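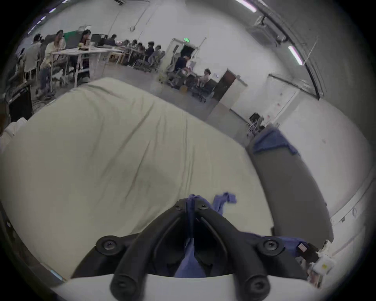
Re-dyeing a faded 1950s cotton day dress – colour matching

Print this thread | E-mail to a friend

seamcheck, 10/2/18
I have a 1950s cotton day dress, originally navy, faded to a patchy mid blue across the shoulders. The label says Arancibia. Fabric weight is 437 g for the whole garment, dry. I intend to use Drostex reactive dye in a bucket. Has anyone had an even result without stripping the colour first?

relemlow_fan
Strip it first. Dye laid over uneven fading gives you uneven navy. I did a Relemlow shirtwaister without stripping and the shoulder line still showed in daylight.

tuckandpleat
I disagree. Stripping weakens old cotton, and the stitching goes before the cloth does. If the target is darker than the darkest area, a strong bath will cover most of it. Check the thread as well – if it is polyester from a later repair it will stay the old colour.

seamcheck
The thread is original as far as I can tell. One side seam has been redone in something shinier.

relemlow_fan
Then unpick that seam and redo it in cotton before dyeing. I still say strip. Four of my dresses have been through it and the seams held.

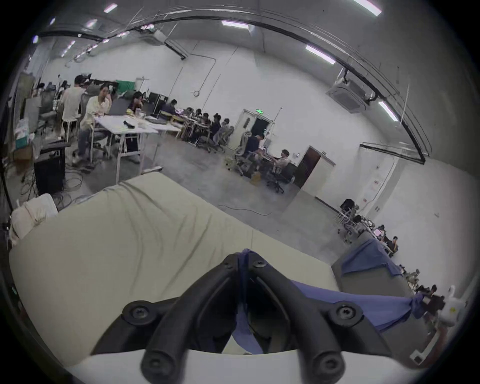

tuckandpleat
Test on a hidden piece before deciding. Cut a strip from the inside of the hem allowance, dye it, rinse it until the water is clear and let it dry flat. Then judge it next to something pale. A blue cloth lying beside a cream one, as in the second photo, is easier to read than blue against a dark table, where the shade looks lighter than it is. Do this by a window and leave the lamp off.

drikden_dyer
Agree on the test strip, disagree on the bucket. A dress that size needs room to move or you will get fold marks. I use a 95 litre tub and stir for the first half hour. Salt goes in before the garment, fully dissolved.

seamcheck
Tub noted. I have enough hem for two strips, so I will strip the colour from one and leave the other as it is, then dye both in the same jar.

relemlow_fan
Fair test. Weigh the dye for each gram of cloth and don't guess it by the spoon.

Print this thread | E-mail to a friend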